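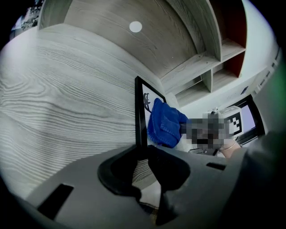
Blue cloth, black frame, deer showing beneath it.

How do I stop a dusting cloth from leaving fluff all over a black picture frame?

Asked by Evanthia Zervas in Home & Housekeeping – viewed 834 times

I have a gray wood-grain desk and a matching shelf unit with cubbies (Indholm, bought in December, still one cam bolt short of a full set). The gray is wonderful. It hides dust so well that I can go weeks believing I'm a tidy person. Then I look at the deer.

The deer is a black antlered silhouette on white, in a black frame from Jedlow, and it shows everything. I wipe it with a blue knit cloth, it looks perfect for as long as it takes to put the cloth down, and then I see fuzz along the bottom rail and in all four corners. Wiping again moves the fuzz to a different corner. I've tried spraying the front with window cleaner, which gave me streaks plus fuzz.

Things I'd like to know:

Is it the cloth or is it me?
Should the frame be lying down or standing up when I do this?
Is window cleaner a bad idea? The front is plastic, I think. It flexes if you press it.

I'd rather not buy a special product. I already own a special product for the kettle and I've used it once.

2 answers

Zoi Margaritis – 2774 points – accepted answer

Stop spraying the frame, first of all. If the front flexes it's almost certainly acrylic, and plenty of window cleaners have ammonia in them, which can turn acrylic cloudy over time. The liquid also runs down to the bottom rail, creeps behind it and wicks up into the paper. I ruined a perfectly good print of a lighthouse that way and then kept it up for two years out of spite.

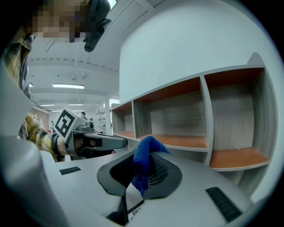 Knit fabric is a decent duster as long as it's clean and has never met fabric softener. Softener leaves a coating that makes the cloth push dust along in front of it. Wash it with other lint-free things (no bath towels, they give generously) and hang it to dry. The other half is how you hold it. When blue knit is pinched and twisted up into a narrow column, you're wiping with the tops of the creases and missing everything between them. Fold it in four so you have a flat pad, and turn to a new face when one gets gray.

Order of work, for a frame like yours:

Dry pad around the black border, top rail first, bottom rail last.
Corners with a soft paintbrush, brushing outward.
Front panel with a barely damp face of the cloth. Plain water, and the water goes on the cloth.
Dry face straight after, light pressure. Scrubbing acrylic builds up static, and then it pulls in fluff from the next room.
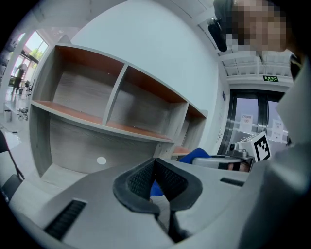

Do the shelves before any of this. Dust comes down, so if you finish the deer and then go along the cubbies, you've just made more work for the deer. Back panels too, at least the top row.

Flat or upright: flat on a towel for the front panel so you can't knock it over, then stand it up and look along it toward the window. Side light shows every hair you missed. You may not enjoy this.

Comment from Evanthia Zervas: It was the softener. I've been washing it with the bath towels as well, so thank you for that paragraph, I felt seen.

Comment from Zoi Margaritis: Check the bottom rail in a couple of days. It lies.

trasberg_tenant – 200 points

Lint roller. Works on the border, don't use it on the print. Also works on cats if they're asleep.

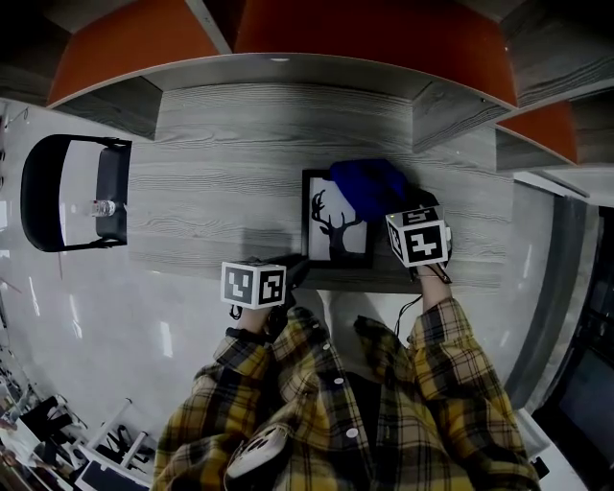

Or take it to a framing place and get proper glass put in. Kalogeropoulos did mine while I waited. Cost more than the frame did and it still gets dusty, but with glass you can rub as hard as you like.

Comment from Evanthia Zervas: The frame cost less than the parking at Jedlow, so I'll start with the roller.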